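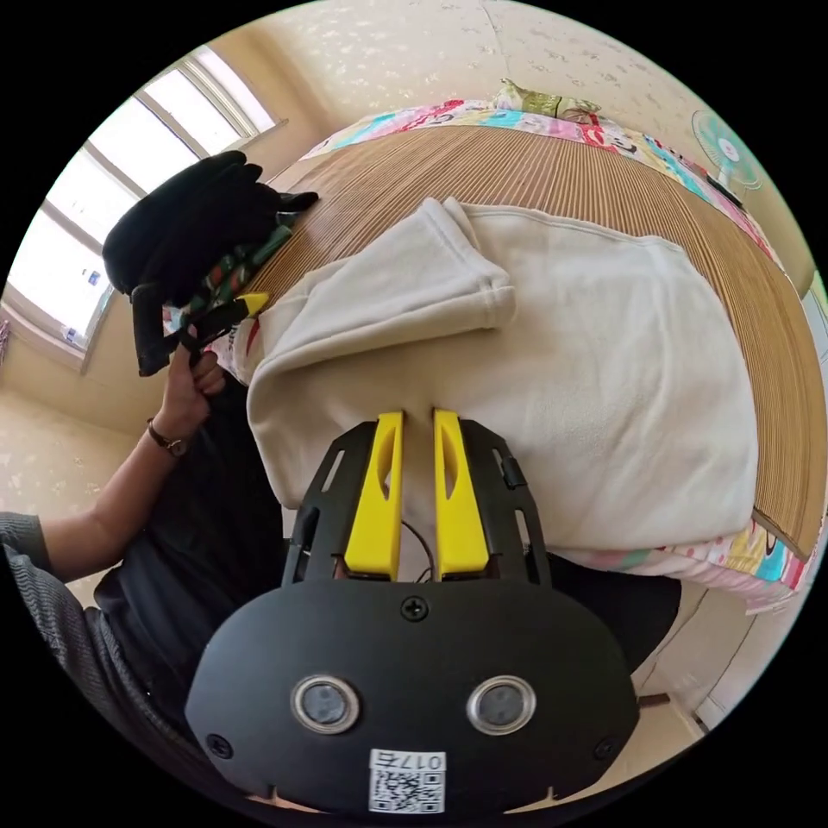
Putting the Bedroom in Order
Saturday, April 18, 2020

Welcome to the bedroom page of our home gallery. My name is Tsehay Workneh and I keep these pages for my relatives in Lelach and for the readers of the Drerton housekeeping circle, who often ask me how we live with a small bedroom. I am still learning to write in English, so please be patient with my sentences.

The bed at the start of the page is dressed in the way I like best. A tan woven mat lies on top of the cartoon sheet, and the cream-white fleece blanket is on it, still bunched and waiting to be folded. The pillow with the green and cream pattern stays at the far end, against the wall.

The mat
I grew up with mats like this one and I sleep better on them than on a soft cover. The fine ribs leave small lines on the arm, but one becomes used to it. I wipe it with a cloth that is only a little damp, always along the ribs, and I let it dry before the blanket goes back.

The blanket
Fleece is easy to wash and difficult to fold. I open it flat, bring the two long sides together, and then roll from the foot of the bed. In November it goes over the sheet every night. In spring I keep it for the early morning.

The printed sheet
Red, pink, turquoise and yellow – it is a very loud sheet, I know. My aunt thinks that a grown person should have a plain one. I like to see the colors at the edge of the mat, and I have 2 more sheets which are almost as loud.

The window and the fan
The window has frosted panes, so we have good light and do not need a heavy curtain. The small teal and white fan is on the wall above the bed, where it takes no place from the floor. I clean the blades before the hot weather comes.

The wallpaper is cream with a faint flower speckle. Mrs. Tóth from the next building has asked for the name of it, but I did not keep the roll. The kitchen page will be next.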